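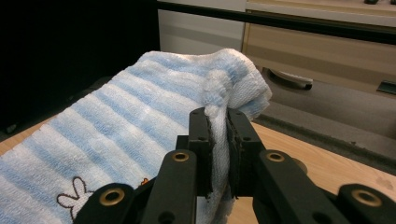
4. Washing and drying towels

This section explains the towel programs of the Driseo washer-dryer from Nomura. Please read section 3 first if the machine is not yet leveled.

4.1 Before the first wash

New terry towels have a finish from the factory and they do not take water well. Wash them one time alone before you use them.

1. Read the care label of each towel.
2. Separate white towels from dark colors. Light stripes can go with the white ones if the label allows 40 degrees or more.
3. Close all zippers of other items in the load. Open teeth can pull the loops.
4. Fill the drum loosely. You must be able to put your flat hand between the load and the top of the drum.

Note: If one loop is pulled out, cut it with small scissors. Do not pull on it, or the whole row will open.

4.2 Choosing the program

1. Turn the dial to TOWELS. The display shows the default spin speed, 1,000 rpm.
2. Put detergent in the left chamber. For a full load in soft water use 3 spoons of the measuring set.
3. Leave the softener chamber empty.
4. Press START and hold it until the door lock clicks.

Caution: Do not open the drawer while the water is entering. Water can come out at the front. 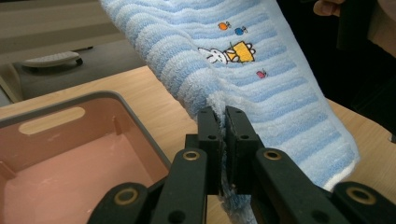 Why should I leave out the softener?
Softener leaves a thin layer on the cotton, and the towel then takes less water. If you wish a softer towel, choose EXTRA RINSE and dry it in the drum.

4.3 Towels with embroidery

Embroidered pictures and names need a little more care, especially on towels for children.

1. Turn the towel so the embroidery is on the inner side, and put it in a wash bag.
2. Set the spin speed down with the arrow key.
3. Do not use bleach on colored thread.
4. After the wash, pull the towel flat with both hands while it is still damp. The thread can shrink more than the terry around it.

Note: Do not iron on top of the stitches. Iron from the back with a thin cloth between.

4.4 Drying

1. Shake each towel before you put it back in the drum. This lifts the loops.
2. Turn the dial to DRY and select CUPBOARD.
3. When the signal sounds, take the load out in 15 minutes or less.
4. Clean the lint filter after every drying. Terry gives much lint in the first washes.

Caution: Never dry towels which have cooking oil or massage oil on them. They can become very hot and start to burn, also after the program has ended.

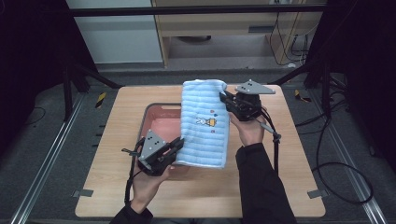

How can I dry towels without the drum?
Hang them by the short side on a line or rack, with free air on both sides. Fold them only when the hem is fully dry, as the hem needs the longest time.

For cleaning of the drum and the door seal, go to section 5.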